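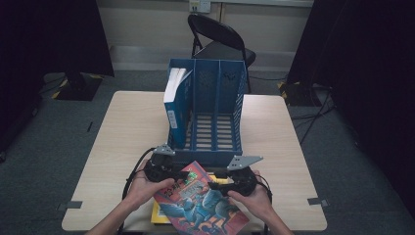 # Dagdag Shelf Notes

Search this repository Go

A small data card for the book-sorting part of the Sernbridge reading room list. It covers how books and comics are filed into desktop magazine organizers, how each entry is written, and where the list is thin.

Maintained by Ingeborg Vogler. Last revised 26 February 2019.

## What is in it

The list has 576 entries, one per book or comic. Most are thin paperbacks, comic albums and picture books that don't stand up well on an open shelf. Hardcovers over the height of the organizer are kept in a separate file, `rukar_tall.csv`, with 20 entries.

Each row has these fields:

- `item_id` - running number, never reused
- `title` - as printed on the cover, not the spine
- `spine_color` - one plain word (blue, yellow, red)
- `kind` - book, comic or other
- `slot` - left, middle or right
- `label` - yes if there is a barcode label on the spine, otherwise no
- `note` - free text, often blank

## The organizer

The type used is a blue plastic magazine file with three compartments, open at the front and top. The dividers are slotted and the base is a grid. The back panels have small cut-out patterns near the top, and those don't matter for filing.

Slots are named from the reader's side of the table. Left is your left when you face the open front.

A single book in a compartment will lean. Leave it leaning until there are more to go in with it. Don't stuff paper behind it.

## Filing order

1. Put the organizer at the back of the table with the open side toward you.
2. Lay the books waiting to be filed flat in front of it. Two or three in a loose pile is fine.
3. Start with the left slot. Spine out, label at the bottom.
4. Comics go in with their spines out as well. Many have nothing readable on the spine, so check the cover before you let go of it.
5. Fill in `slot` after the book is standing, not before.

If a slot gets tight, move on to the next one. Forcing a comic between two stiff covers bends the corners, and we have lost a few that way.

## Known problems

- `spine_color` was entered by eye. Blue and dark green are mixed up in the older rows.
- Nearly 400 rows have no note at all. Blank means nothing was written, not that the book is in good shape.
- 6 rows give `slot` as "center". Read these as middle.
- A comic with a colored border was sometimes entered under the border color and sometimes under the spine color. The spine color is the right one. Fixes are welcome.
- Titles in stylized lettering were hard to copy. Expect spelling errors.

## Files

- `dagdag_main.csv` - the full list
- `rukar_tall.csv` - tall hardcovers
- `zastus_old.csv` - the October version, kept for comparison. It uses different item numbers and should not be merged with the main list.

## Changes

Send corrections to Ingeborg with the item number and the field. One correction per line, please - long messages get split up by hand.

3 comments
Share 2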